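Forum › Konsolen und Handhelds › Spielstände und Systemwechsel

Übertragung eines Spielstands von »Skakska« auf ein zweites Handheld-Gerät

Elżbieta Cieślak
2025-04-15

Sehr geehrte Mitglieder des Forums,

ich bitte um Auskunft zu folgendem Sachverhalt. Ich besitze das Spiel »Skakska« als Download-Version auf einem älteren Handheld und habe dort einen Spielstand mit 108 Spielstunden angelegt. Im Juli werde ich auf ein neueres Gerät derselben Baureihe wechseln. Das alte Gerät soll anschließend an meine Nichte übergehen, die mit einem eigenen Spielstand beginnen möchte.

Der Anleitung ist zu entnehmen, dass der Spielstand an das Benutzerkonto gebunden ist. Nicht erläutert wird hingegen, ob die Erweiterung »Wustmont« gesondert übertragen werden muss und ob die im Spiel gesammelten Kristalle (derzeit 3.000) erhalten bleiben. Ein Bekannter hat nach einem vergleichbaren Wechsel sämtliche Kristalle verloren, konnte mir die Ursache jedoch nicht nennen.

Für eine Darstellung der korrekten Reihenfolge wäre ich dankbar. Eine Neuinstallation ohne vorherige Sicherung kommt für mich nicht in Betracht.

Mit freundlichen Grüßen
E. Cieślak

Laimutė Siliņa

Sehr geehrte Frau Cieślak,

die Übertragung ist möglich, sofern die Reihenfolge eingehalten wird. Zunächst ist das Spiel auf dem alten Gerät auf Version 3 zu aktualisieren. Ältere Fassungen speichern die Kristalle in einer separaten Datei, die bei der Systemübertragung nicht berücksichtigt wird. Vermutlich liegt hierin auch der Grund für den Verlust bei Ihrem Bekannten.

Nach der Aktualisierung ist der Spielstand einmal zu laden und an einem Speicherpunkt manuell zu sichern. Die automatische Sicherung beim Verlassen einer Mine genügt nicht – sie schreibt lediglich den Fortschritt innerhalb des jeweiligen Gebiets. Im Hauptmenü sollte danach neben dem Spielstand das Symbol mit den zwei Pfeilen erscheinen.
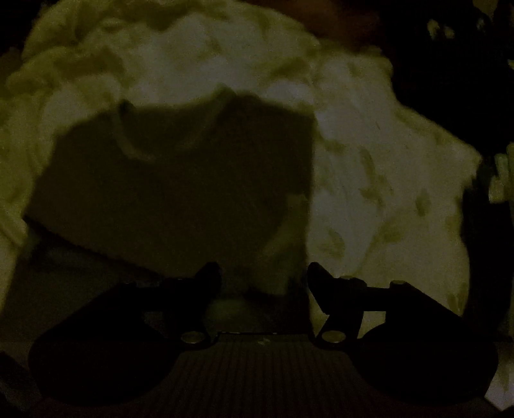

Erst im Anschluss daran ist die Systemübertragung über die Einstellungen beider Geräte zu starten. Beide Geräte müssen am Netzteil angeschlossen und mit demselben drahtlosen Netzwerk verbunden sein. Bei mir hat der Vorgang etwa 53 Minuten in Anspruch genommen. Ein Abbruch ist unbedingt zu vermeiden.

Die Erweiterung »Wustmont« wird nicht mit übertragen. Sie ist auf dem neuen Gerät aus der Kaufübersicht erneut herunterzuladen; Kosten entstehen dabei nicht. Bitte öffnen Sie den Spielstand erst nach Abschluss dieses Downloads. Andernfalls setzt das Spiel die Figur an den Eingang der ersten Mine zurück, und bereits geöffnete Abkürzungen in Wustmont sind wieder verschlossen.

Ihre Nichte benötigt für das alte Gerät ein eigenes Benutzerkonto und müsste das Spiel gesondert erwerben.

Mit freundlichen Grüßen
L. Siliņa

Cartwright

Bei mir ging es seinerzeit auch ohne manuelles Speichern, allerdings mit »Skivon« und nicht mit »Skakska«. Ob beide Spiele gleich speichern, entzieht sich meiner Kenntnis. Die Kristalle würde ich vorsorglich vorher beim Händler im Dorf in Ausrüstung umsetzen, diese blieb bei mir vollständig erhalten.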